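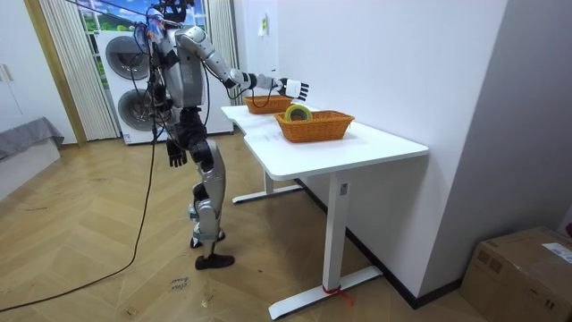

Robot at the long white desk, right arm forward.

Bindery notebook, Tolstead
20/02/2023, job 2279

Second go at the Grilside diaries and I am so much happier with them! The text block is 178 pages, sewn on tapes, and the dummy finally opens flat at the middle without that horrible cracking sound from the spine. The change was the glue. I thinned the PVA with paste (mostly paste, if anyone wants to copy it) and put on two thin coats with a rest between, where last time I slapped on one thick one and hoped. It stays bendy when dry. I kept opening and shutting it for the pleasure of it.

Paper: the Thongsuk sheet is lovely under the hand but the grain runs the short way, so every section has to be folded from the half sheet. I got this wrong on the first dummy and it cockled all along the fore-edge. Mark the grain arrow on the wrapper as soon as a pack is opened, please. I have done the ones on the bottom shelf.

The potter's sketches fall on the last page of a section every time, which was pure luck with the page plan — they get a proper blank facing them. The kiln drawing is the best one. The line is so quick, and it sits next to an entry that is only a shopping list and a complaint about the rain. I love this book. I had meant to read just enough to check the running heads and ended up reading the whole of February with the glue brush going stiff in the pot.

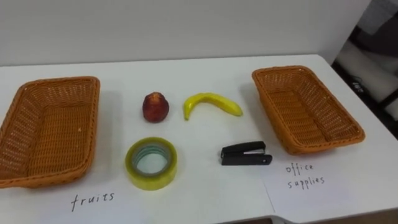
Cloth next. The grey is out, it shows every thumbprint. The rust red takes the foil well at a medium heat and a short press; a longer press fills in the small letters, especially the e. Tried the title in Dremiveo, which has a nice open e and survives even when I lean on the handle too long. Caps looked pompous on the spine, so lower case, with a bit more space between letters than feels right on the proof.

Headbands: plain cream. Tried the striped ones and they looked like a deckchair.

Edition is 81 copies. Boards are cut for all of them but please check the square at the tail before casing in, the guillotine gauge had crept again and the first few came out a hair short. I've put those aside for slipcase tests.

Still to do:
sew the next batch, kettle stitch a touch looser than on the dummy
order more tape, the narrow one
ask Grilside whether they want the endpapers printed or left plain (I vote plain!)
wash the paste brushes properly this time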